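To: Titthorpe residents list
Date: 2024-07-14
Subject: Re: Container refund depot at the Sustbridge shops

On the depot proposal, a neighbour wrote:

> I can't see why anyone would be against this. Garnanell has had
> a depot for years and the streets there are spotless. We'd get
> refunds on all our bottles and cans, the footy club would have a
> steady earner, and it wouldn't cost ratepayers a cent. Talebi
> have said they will run the whole thing. Can we please just get
> behind it for once instead of picking it to bits?

I'm going to pick it to bits a little, sorry.

I've got nothing against refunds on bottles. I take mine back when I remember, and I'd take them back more often if the depot was closer. What I don't buy is the list of things we're being promised along with it.

Start with the spotless streets. I was in Garnanell last December and walked from the oval down to the creek, and I saw plenty of rubbish. Most of it was chip packets, coffee cups and the plastic rings off things, and none of those carry a refund. A depot might well get bottles out of the gutter. It won't do a thing for the rest, and the flyer talks as if it will.

Then "it wouldn't cost ratepayers a cent". Who is paying for the driveway? The site they want is the gravel strip behind the bakery, and at the moment you can't get two cars past each other there. The flyer says 17 parking spaces. I've parked on that strip for years and I would love to know where they are hiding them. If the council has to widen the entry, that's our money, whoever's name is over the door. I asked about this at the information night and was told it was "being looked at". By whom, and when do we hear?

The steady earner for the club bothers me most. As I understand it the club only gets what people choose to hand over. That's lovely in the first month. After that it's whoever can be bothered, and I'd like to see some real takings from a club that has done it for 3 years before ours starts planning new change rooms on the strength of it.

I also think we should be told what they will and won't take. I've been knocked back at other places over crushed bottles, missing labels, and once over wine bottles that the sign out front plainly said were fine. An ordinary plastic water bottle with its label still on ought to be the easy case.

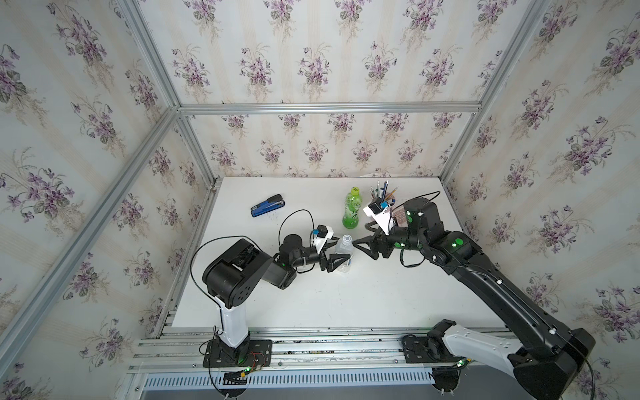
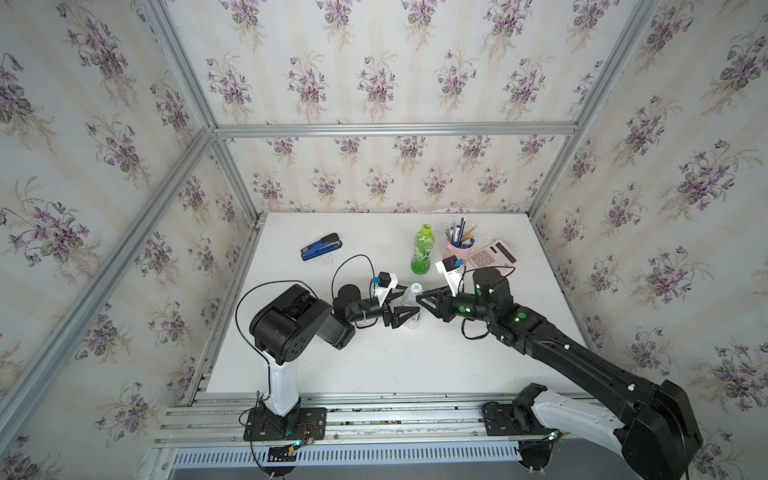
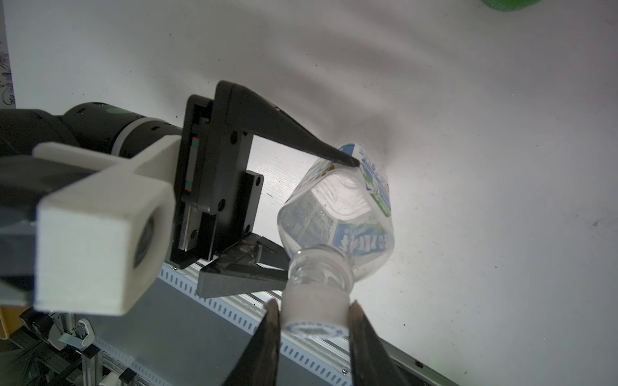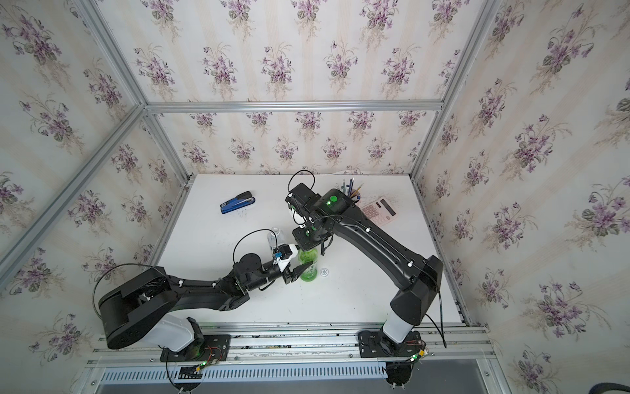

Third one down: clear plastic water bottle, cap and label still on.

Lids are a good example of what I mean. I've been told to leave them on, take them off, and put them in a separate tub, depending on who was behind the counter. If Talebi are serious they can put one page in writing covering lids, labels, crushed ones and glass. It would take them an afternoon.

And the hours. The flyer says open until 4, which suits me because I'm retired, and suits hardly anyone with a job. Garnanell stays open until 7. Why can't we have that? If the answer is noise for the houses on the back lane, fair enough, but then say so, and tell those houses what time the glass gets tipped.

So no, I'm not against it. I'd sign the petition tomorrow if it had the costs of the driveway on it, the opening hours, and the list of what's accepted. At the moment it asks us to support "a cleaner, greener Titthorpe", and I don't know what I'd be putting my name to.

If anyone kept the drawing that was pinned up at the information night, could you please send it to the list? I only got a quick look, and I'm sure the bin enclosure was sitting right over the stormwater drain.

Resident, bakery end of the back lane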